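Teaching by hand, one mouse pad at a time

27 January 2023
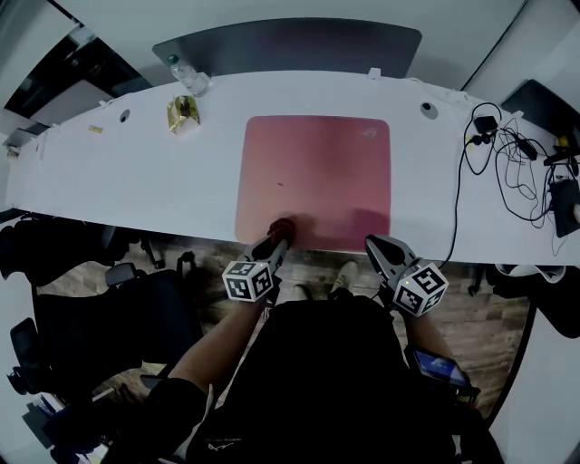

Both grippers down on the pink mouse pad, cables doing their thing on the right.

So I've been back at the Clunstead desk this week, and I finally have something to say about the hand-held grippers, which a few of you asked about after my July post on driving the arm by remote control. Short version: I like them a lot more than I thought I would, and my forearms do not.

If you missed the July post, I spent most of it grumbling about lag. You sit there with the controllers, you nudge the arm, the arm thinks about it, and then it goes a little further than you wanted. I got decent at it in the end, but every run felt like parking someone else's truck. With the hand-held pair you just pick the things up and do the job yourself. The marker cubes tell the software where each gripper is, and the robot's version of the task gets worked out from that later on. There's no arm in the loop while you're recording, so a run takes as long as it takes your own two hands!

The task right now is the mouse pad. Slide it, square it up with the desk edge, lift a corner, fold it over, unfold it. I know, thrilling. But soft flat stuff is a pain for a robot, and it's a pain for me too when I'm wearing the equivalent of two big pairs of pliers. The trick I've landed on is to press the pad down with one side and let the other side do the moving. If both of them move at once the pad bunches up in the middle and I have to throw the run away (and say a few words that are hopefully not in the recording).

I did 80 runs on my best day and kept all but 6, which I was pretty pleased with. The whole set is at 794 now. Fatos Georgiev, who handles the training end of things, looked through the early ones and told me I was too fast. I had been kind of proud of being fast! But he's right, I was flicking the pad into place with my wrists, and the arm can't flick. So now I move like I'm underwater and count to four before I let go of anything.

A few other things I've picked up. Keep the cubes turned so they can be seen – I have a bad habit of rolling my left wrist inward, and then the tracking jumps and the run is toast. Glance at the little screen by your wrist before you start, not after. And watch the cable. Mine goes from the right gripper up across the desk, and if I reach too far left it tugs just enough to mess with the end of the movement. I want to try routing it over my shoulder but haven't gotten around to it.

Snacks stay on the far side of the desk. I've learned to live with that.

I still think remote control has its place, by the way. With the arm you feel right away what it can't reach, and with these you can happily record something the robot has no hope of copying. We lost a good chunk of our first set, the one we called Tudow, to exactly that. The new set is called Ginach (Fatos names them, don't ask me) and we check the reach every morning before I get going.

Next up is folding a dish towel, which I'm already dreading a bit. If anyone reading has done cloth with hand-held grippers, leave me a comment and tell me how you keep the corners from slipping out. I've been pinching further in from the edge and it sort of helps, but the folds come out crooked every time.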